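Gripper comparison cell, white table -- inspection before trials
Filled in by Murdo MacRitchie, read by Fraser MacAulay
Month: June
Grippers under comparison: Dridon (soft pads), Gernia (plain fingers)

1. Emergency stop within reach of the operator's chair
OK. I pressed it with both controllers running. Both arms stopped.

2. Bases and clamps
OK on the right. On the left one bolt was tightened a quarter of turn. Please check it again after 30 cycles.

3. Table surface clean, nothing left from the previous trial
OK. For the first approach we put only the plate. The cup comes later, see point 6.

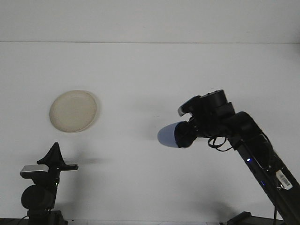 4. Cables
Comment. The cable must not touch the table in the lowest pose. I moved the arm by hand through 11 poses and in one of them the loop came too near to the joint. Fraser proposes a second clip. I agree, but the clip should not be too tight -- the wrist still has to rotate fully.

5. Finger pads and finger tips
Soft pads: no cuts, no glue visible at the border. Plain fingers: one small burr, removed with fine paper. Wipe both types before each series, otherwise the results cannot be compared.

6. Cup and plate trial, speed limit
Limit is set to 7 per cent for the first series and 29 per cent for the second. The Carnegie controller keeps the limit after restart, the Sirnetska one does not, so it must be entered again each time. I forgot this once and the arm was faster than I expected. No damage.
While one arm works at the plate, the other one waits well away from it. 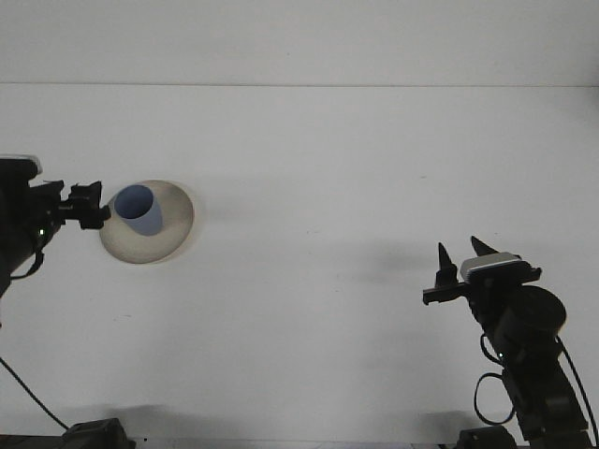
Point 6: cup on the plate, fingers of the left arm near the rim.

7. Distance between the arms
OK in all poses of the programme. Not checked for manual mode.

8. Cameras
Mounting screws OK. Calibration is from the last series, to be repeated if somebody touches the bracket.

Open items: second cable clip, left bolt, manual mode distance.
Trials allowed at the first speed only -- M. MacR.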